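Setting the Table at Skukville

Residents returning to the community house at Skukville this October will find the long room arranged on a different plan. The heavy dining tables have gone to the upper floor, the sideboard has been moved to the garden wall, and the shelves beside the kitchen door have been given over entirely to bowls.

The change follows a review of the household's shared equipment, carried out over the spring under the direction of Ashwin Iyer, who manages the house on behalf of the Pavine Trust. The review began as an inventory for insurance purposes. It became a fuller study of how a table is used between meals, when it serves as workbench, post room and place to sit, and of what a household of 28 people needs to keep within reach.

"We had a great many plates and hardly anything to put things in," Mr Iyer said. "People were using saucepans for keys and soup plates for screws. A plain bowl was the piece most often asked for, and we owned very few that were fit to be left out all day."

The house now holds 36 bowls, bought or given in three sizes. The smallest are kept for salt, buttons and other loose items. The middle size is used at breakfast. The largest remain on the tables and are cleared only when a meal is served. Most came from Bognár, a workshop supplier whose range is limited to undecorated shapes in earth colours, and the remainder were donated by former residents.

Colour was the subject of longer discussion than had been expected. White was rejected at an early stage as too close to the crockery of an office canteen. Blue had its supporters, particularly among those who remembered the old kitchen, but a tan was finally preferred for its quiet appearance on a table already busy with other things.
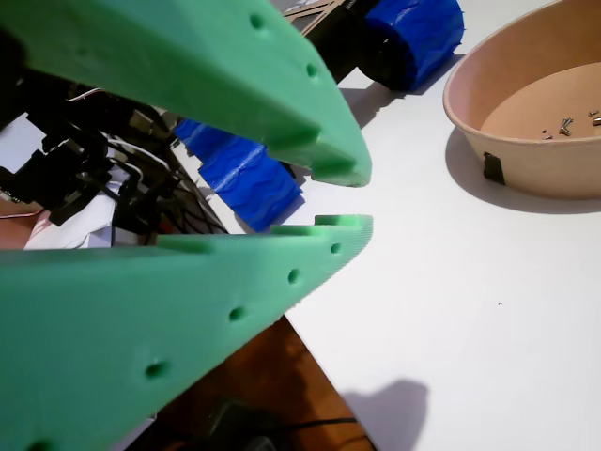 A round tan bowl, matt in finish, shares the table with blue wheels and green 3D-printed parts.

The arrangement of the tables was entrusted to Sotiris Vasilakis, a furniture restorer with long experience of shared houses. His recommendations were modest. Each table should have one clear end and one working end, and the bowl should stand at the point where the two meet. Anything small enough to roll or be swept to the floor should go into it before food is brought through. Paper, which gathers faster than any other material in the house, should be taken to the sideboard at the end of the day.

Mr Vasilakis also advised against covering the tables. Cloths had been in use for many years and were laundered at some expense, yet they concealed damage to the surface until it had become costly to repair. The tops will now be wiped down each evening and oiled twice a year by a rota of residents. He has asked that small scratches be left alone, as repeated sanding had already thinned one of the older tops.

Storage proved the more difficult question. Bowls stacked too deeply are apt to chip at the rim, and the existing shelves had been built for plates. New shelving was made to a pattern supplied by Skiltis — shallow, open at the front and set at elbow height — so that no stack need exceed four. The work was completed in August 2023 and was paid for from the furnishing fund.

A second stage will deal with the upper floor, where the dining tables await repair. Residents who wish to comment on the proposed layout may consult the drawings in the entrance hall, and written suggestions should be left at the house office.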